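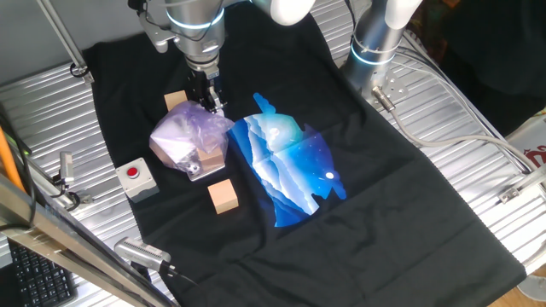
Ticket 2508 - Black mountain print tee, creases and small items on the fabric

Opened by: Akua Owusu
Assigned to: Wahyudi Yusof
Order: Clakent 568
Status: Open, waiting on customer

Problem as reported

Crease lines run across the shirt where it was folded. The customer wants to know if they will come out without hurting the blue print. Second question is whether the thin purple bag and the wooden blocks can stay on the shirt while it is laid flat.

Log

Apr 4, 2022 - Wahyudi
Shirt is spread out on the slotted table, hem hanging over the edge. Creases are light. Print is the mountain ridges with the starry sky, same design as the March batch. Told Akua to keep a hot iron off the print. Turn the shirt inside out, low setting, no steam, thin cloth between iron and fabric.

Wahyudi, later
Asked for the bag and blocks to come off before any ironing. The bag is thin film and will stick to a warm plate. There is also a small shiny metal part in the lower portion of the bag. Take it out first and put it in a dish - do not shake the bag out over the shirt.
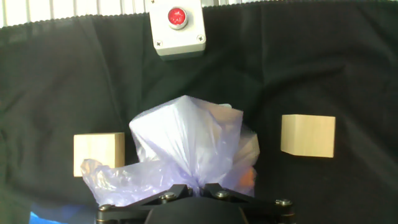
Attachment 3: bag bunched up between the two blocks, black cloth underneath.

Kurniawati Nasution
Checked the blocks question. Bare wood is fine on cotton for a day or so, but run a thumb along the edges for splinters. If one catches, lift the block straight up. Do not drag it.

Wahyudi
Sent care sheet 211 to Akua. Need the fabric label before I can say anything about the dryer. Left a note for Julián Herrero in case she calls while I am out.

Next step: customer to send the label text. Ticket stays open until then.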